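Small claims: can I claim back a deposit from a kitchen fitter who has changed his company name?
Posted in Legal and Consumer Rights

Wiroj Tanasarn
Hello all, I hope someone kind can point me in the right direction as I've been going round in circles with this. Last November my wife and I paid a deposit of £2000 to a firm called Fondar for a new kitchen. The man came and measured up, was perfectly pleasant, drank two cups of tea, and then we heard hardly anything for months. When I finally got hold of him he told me Fondar had "moved over" to a new company called Wurklow and that I would need to take it up with them. Wurklow say they never had my money. He did send back £900 in the spring (from his own personal account, oddly) but nothing after that. I have the signed order form with Fondar at the top, the bank transfer and a good many texts. Who do I make the claim against, and do I need a solicitor? I really don't want to spend more than I'm owed!

Pichit Boonyarit
Just take him to court, they always pay up once the letter arrives. Worked for my brother-in-law with a conservatory.

Charoen Thongsuk
Oh, what a miserable business, I do feel for you both. I'm not a solicitor, but I did a good few years at an advice centre and this sort of thing came through the door a lot, so I'll tell you how I would go about it.

The first thing is to find out what Fondar was. Look at the order form for the full name and see whether it has "Limited" after it, then look it up on the Companies House website, where searching is free. If it's a limited company and still active, your contract is with that company and that's who you claim against, whatever he says about Wurklow. If it was only a trading name, then your contract is most likely with the man himself, and you'd put his own name on the form followed by "trading as Fondar". The refund coming from his personal account doesn't settle it, but do keep the statement.

If it turns out to be a limited company that has been struck off or gone into liquidation, I'm afraid it's harder, and I'd get proper advice before paying any court fee. Wurklow don't take on the debt merely by taking on the van and the phone number.
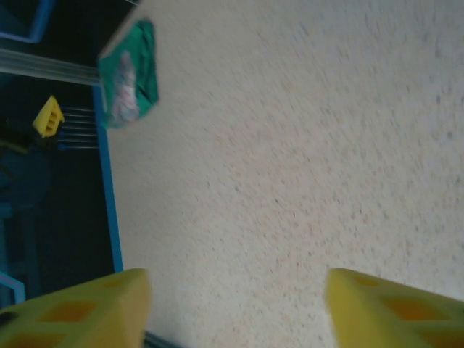

Next comes a letter before claim. Keep it short and polite: what you paid, what you've had back, what is still owing, and a date to pay by (14 days is usual). Send it by post with proof of posting, and keep a copy. You don't need a solicitor for a claim this size, and you generally wouldn't get their costs back even if you won. Do ask about the free mediation too, as it can save you a hearing.

Wiroj Tanasarn
Thank you so much, Charoen. There's no "Limited" anywhere on the form, so I shall look it up tonight and start on the letter.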